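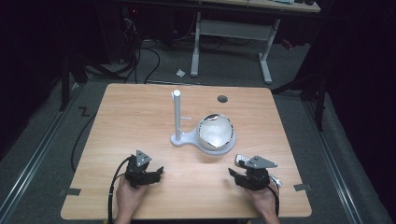
Slide 1. The stand and both hand grippers at the table, seen from the operator's view.

Good afternoon. My name is Preben Thoroddsen and I look after the handheld gripper station at Stougaard in Covitstead. I will speak only of the setup and the care of this one station. The software part belongs to my colleagues from Aveo, and they come after the break.

(wait for the door to close)

First the table. All our positions are measured from it, so it must not move. When we started, we had a table on wheels with brakes, and it crept a little every day until the recordings from morning and afternoon did not agree. Now we have a fixed table, and we check it against the floor marks before the first run. If it has moved, we write it in the log and do the calibration again.

Next the grippers. There are two, one for each hand, and each one has a gray triangular plate on top. Please never lift a gripper by its plate. In February one plate was bent by perhaps the thickness of a fingernail, and we lost seven days of work before we found it. The screws get a drop of thread lock, and I put a paint line across the head. If the line is broken, the gripper goes to the bench.

(show the bent plate, pass it to the first row)

Jaw fingers. We open and close each gripper 500 times after new fingers are fitted, with nothing between them. It is boring work, but the early faults come out there. The finger sets from Gramska fit without filing. Our own printed ones did not.
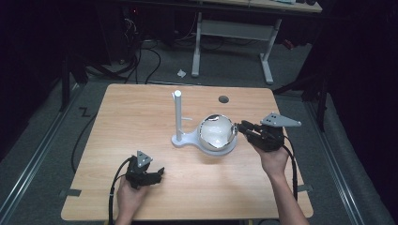 How often do you recalibrate if nothing has been touched?
Every morning before the first run, and again after lunch if the room has become warmer.

Cables. This is our most common repair. The cable breaks inside, close to the back of the gripper, and from the outside it looks perfect. To test it, hold the gripper still and bend the cable slowly near the connector while a second person watches the signal. If the signal drops, replace the whole cable. I have tried to shorten and solder them - it lasted two weeks.

Let the cable hang with some slack. The operator's wrist should not feel it pull.

Last slide is the checklist. Copies are at the back, please take one.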